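3. Teaching interaction design through neighborhood sound

3.1 Setting and approach

The second studio we report on, Divia, grew out of a simple question that kept coming up in our first-year teaching: what happens when design students are asked to begin with listening? Most interaction design courses still open with a screen. Students sketch a flow, build a clickable prototype, and test it on each other. We wanted them out on the street in the first hour, with cheap recorders and no brief beyond a map, and we were delighted by how quickly the work took on a life of its own.

The studio ran over 10 weeks, starting in February, in the canal district of Coste. The district has a covered market, two schools, a bus depot, and a stretch of old workshops now used mostly by artists and small repair businesses. It is loud in the mornings and very quiet after dark, and that contrast shaped nearly every project. Students worked in mixed teams, each with at least one member from fine arts and one from design, and each team took on a few blocks as its own.

Over the studio the teams collected 945 recordings. We placed no limit on length or quality. Some are four seconds of a shutter coming down; others are long walks with wind all over them. All of them went into a shared archive called Plirico, which the teams also had to design: how to name a sound, who may add one, who may take one away.

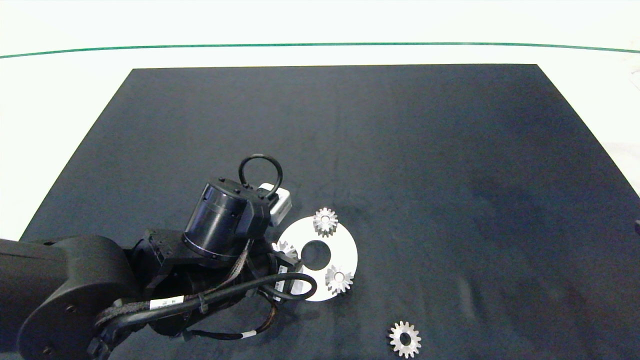 That last question produced the richest discussions of the whole term. One team argued that any resident should be able to remove a recording made outside their home, with no reason given. Another felt strongly that a street belongs to everyone who walks down it, and that a silent gap in the archive should at least be marked as a gap. They ended up building both ideas into Plirico. A removed sound leaves a short pause behind it, and the pause has a place on the map and a length, just as the sound did. We find this a beautiful solution, and it came entirely from the students.

3.2 From archive to installation

In the second half of the studio, each team turned its part of the archive into something people could use in public. We asked for three things only: it had to work without a phone, it had to make sense to a person who had never heard of the project, and it had to change in some way according to who took part.

The answers were wonderfully varied. One group made a bench that plays the market back at night, softly, from under the seat. Another printed 200 cards, each with a place and a time of day, and invited passers-by to go there and write down what they heard. The cards came back with shopping lists, drawings, two poems, and one firm complaint about the buses. A third team made a long paper score of the workshop street and performed it with residents at dusk - half concert, half neighborhood meeting - and people stayed to talk until well after the lights came on.

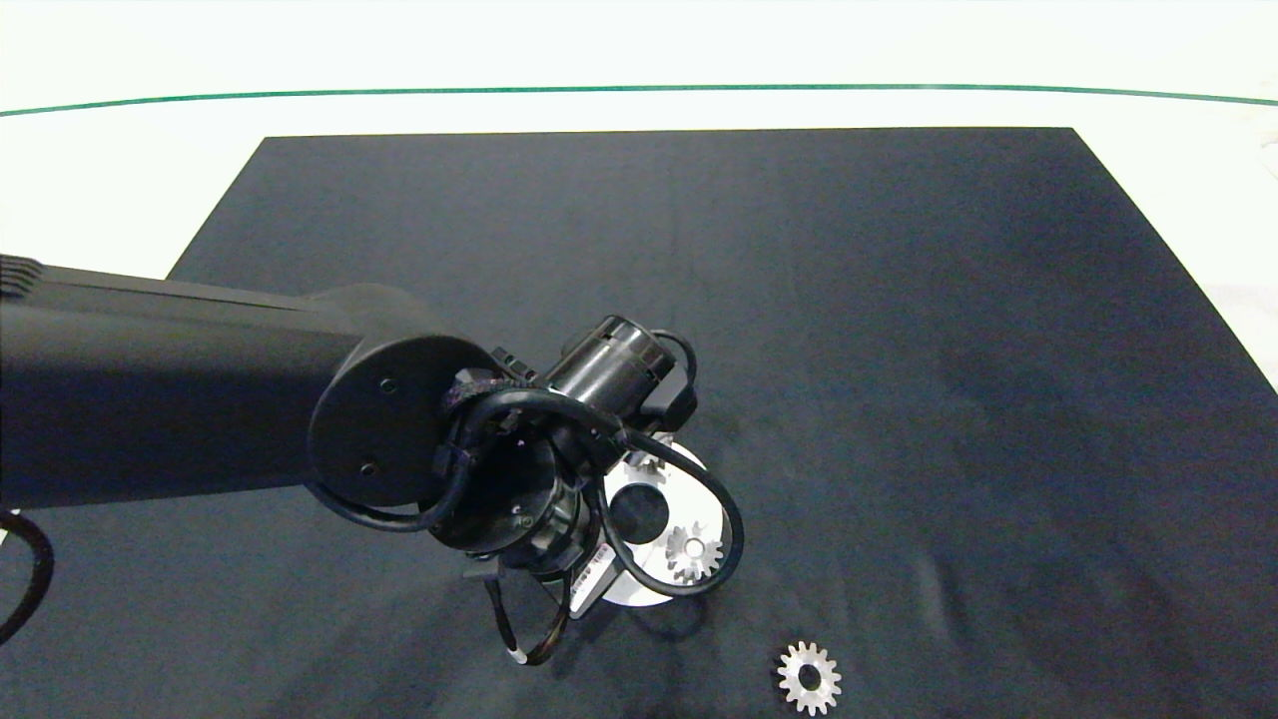 Critique sessions were held in public as well, in the old ticket hall at Brito, with the doors open. This was a gamble. Students are used to showing unfinished work to teachers and classmates, and several told us they dreaded showing it to strangers. In practice the strangers asked the best questions. A market seller wanted to know why every recording of her row had been made before opening, when the place she knew was the one at noon. The team went back the next morning, stayed through lunch, and rebuilt their piece from scratch.

We would change the schedule next time. About 15 hours of studio time went into sorting and naming files, most of it in the last two weeks, and the teams who had put this off had the least energy left for their installations. A shared naming session each week would spread the load, and it would bring the arguments about words (is it a hum or a drone?) forward to the point where they can feed the design.
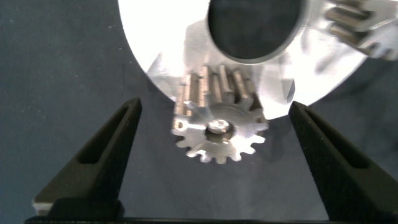

Figure 3. Small metal spur gear with squared-off teeth and a round central bore.

3.3 What the students kept

At the end of the term we asked each team to choose one recording to keep and to write a page on why. Almost all of them picked something from the first week, made before they had any idea what the project would become. The pages are full of detail: the exact step on which someone was standing, a dog two streets away, the moment when the depot gates opened and everything else disappeared. Reading them together, we were struck by how closely the students had learned to attend to a place that most of them had previously only passed through on the bus.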